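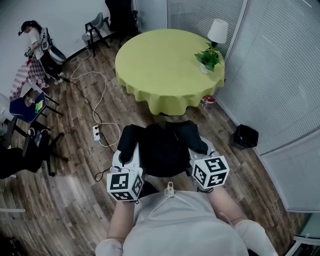

Hand-held grippers with marker cubes, one on each side of what appears to be a black chair back. A second operator is at the checkered table.

Home | Projects | Reports | Partners | Contact
Filed under: Progress Reports, Gripper Trials

Clekbridge gripper comparison, October report
Prepared by Darcy Gauthier for Droltevent

We finished the first round with the hand-held grippers this month. The log now holds 577 usable episodes against a target of 1,000. Another 29 were dropped because the tracker lost the left marker cube for more than a second. Most of those came from chair moves, where the operator's forearm gets between the cube and the head camera.

Two finger sets were compared, the Arport pads and the Bélanger pads. On cloth and thin edges the Arport set slipped less. On small pots and bottles we saw no clear difference. The Bélanger pads wear faster at the tip, and we have replaced 17 so far.

Running two operators in the same room works if their tables are kept well apart. Chest straps were shortened after complaints of shoulder strain during long sessions.

Still open: the clock offset between the left and right grippers drifts over a full morning. We restart both at noon for now. A firmware fix is due Wednesday.

Next period we will repeat the chair tasks with the head camera tilted lower, then start on the lamp and wastebasket tasks. Spending is within the approved budget.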